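Can Machines Fold Our Clothes Yet?

Project report, Home Technology course
Sigrún Damgaard
Supervisor: Ragnheiður Mikkelsen

1. Background

In my family the washing is done by a machine, but the folding is still done by hand. I wanted to know why. The question of this project is whether a machine can take clean clothes and fold them on an ordinary bed, in a bedroom where people live.

2. Method

I used recordings of folding work made with hand-held grippers. A person holds the grippers and does the job with them, so the movements can later be used to teach a robot arm. I received 804 short recordings and selected 300 of them for closer study. The other recordings were mostly of kitchen work. I began to sort them in February and it took me much longer than I planned.

For each recording I wrote down the kind of garment, the surface under it, and the moment when the fingers closed on the cloth.

3. Observations

Dark clothes are the most difficult for me to judge. The layers have almost the same color, and it is not easy to see where one edge ends and the next begins. A seam or a printed strip helps very much.

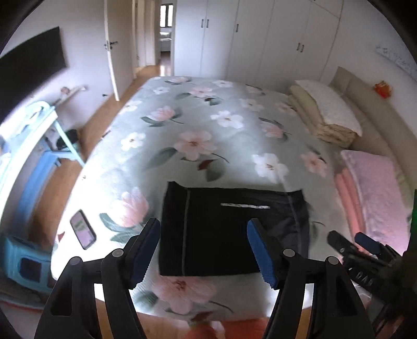 Figure 1. Open gripper fingers with blue pads over a folded black garment. The thin silver strip stands out against the cloth.

The bed is also a problem. A bedspread with large flowers gives the camera many shapes that have nothing to do with the work. It is also soft, so the fingers can push down into it and take the cover together with the garment. I saw this in several recordings with towels.

Thin shirts were harder than trousers. When the two pads closed, they often took both layers although only the upper one was wanted.

4. Discussion

My opinion is that the hand movement itself is not the largest difficulty. A person with two simple fingers can fold clothes quite well, only slowly. What is missing is the judgment: where to take the cloth, and when to let go and try again. I do not think that a machine can do this chore alone in a normal home today.

5. Limits of the work

I did not test a robot myself. All notes were made by one person, and I did not repeat them. With more time I would compare beds with hard tables.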